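Moving a rented kitchen from one flat to another, a thread. I've put it off for a month so I'm doing it in short bits.

1/ The old flat was in Brirncombe, top floor, no lift. The new one is on the ground floor at the other end of the same road. You'd think that would make it easy.

2/ Kitchens first, as it's the room people ask me about most.

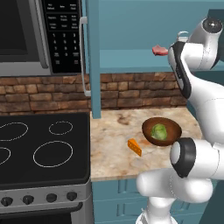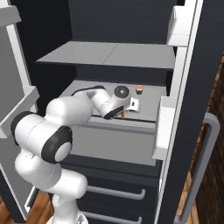
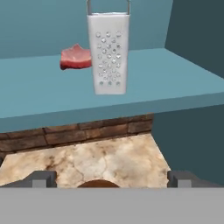
**Ramil Marquez** · 28/05/2022

3/ Start with the food, two weeks before you go. Stop buying anything frozen. Eat what's in the cupboards, even the odd tins. We had chickpeas in one form or another for most of a week.

4/ Don't take open bottles of oil. I took one, upright, lid taped, in a bucket. It still got into the tea towels.

5/ Boxes. I bought the small double-walled ones from Foltura and they were fine. Supermarket boxes are free but they're all different heights, so they don't stack, and the banana ones have a hole in the bottom.

6/ Plates go on their edge, like records. Paper between each one. Fill the gap at the end of the row or they'll lean over on the first corner.

7/ Write the room on the side of the box, not the top. Once they're stacked you can't see the top. I knew this and still wrote on the top of seven of them.

8/ The van. Dosesetti quoted me for a half day with two people. The quote didn't mention stairs. Ask about stairs, and get the answer in an email.

9/ They were good, to be fair. On time, careful with the table, and they took the door off its hinges without being asked. The stairs charge was added on the day and I paid it.

10/ Meter readings. Take a photo of each meter at both ends, with your phone's date turned on. My closing electric reading ended in 2603 and the first bill had it down as an estimate, well over. One email with the photo attached and it was put right.

11/ Do the same with the water if you're on a meter. Ours was under a lid in the pavement and full of leaves, so bring a torch and a pair of gloves.

12/ Post. The redirection takes a few days to start, so set it up before you move. Mine began late and a bank card went to the old address. The new tenant was kind about it.

13/ Deposit. Read the check-in report again before you clean. Ours said the oven was "fair" and I'd spent an evening getting it to good. Meanwhile the report had the windows as "clean inside and out" and I hadn't touched them.

14/ For anything you don't want, there's a free shelf by the bins at Mercado, the indoor market. I left a toast rack, a bread bin and a box of jars. All gone by the time I'd bought lunch.

15/ Pack one box last and open it first: kettle, mugs, tea, loo roll, a sharp knife, phone charger, bin bags, a light bulb. I forgot the bulb. The hall had no light until the next evening.

16/ Don't unpack the whole kitchen on the first night. Do mugs, plates and one pan. We put everything away in a rush and then moved nearly all of it again, as the cupboard by the back door is damp.

17/ A few people have asked whether it's worth paying for the packing as well. I can't say, I've not tried it. My sister did and was pleased, apart from the bin being packed with the rubbish still in it.

18/ Next thread will be on changing address with the council and the GP - that took longer than the move did. Probably August.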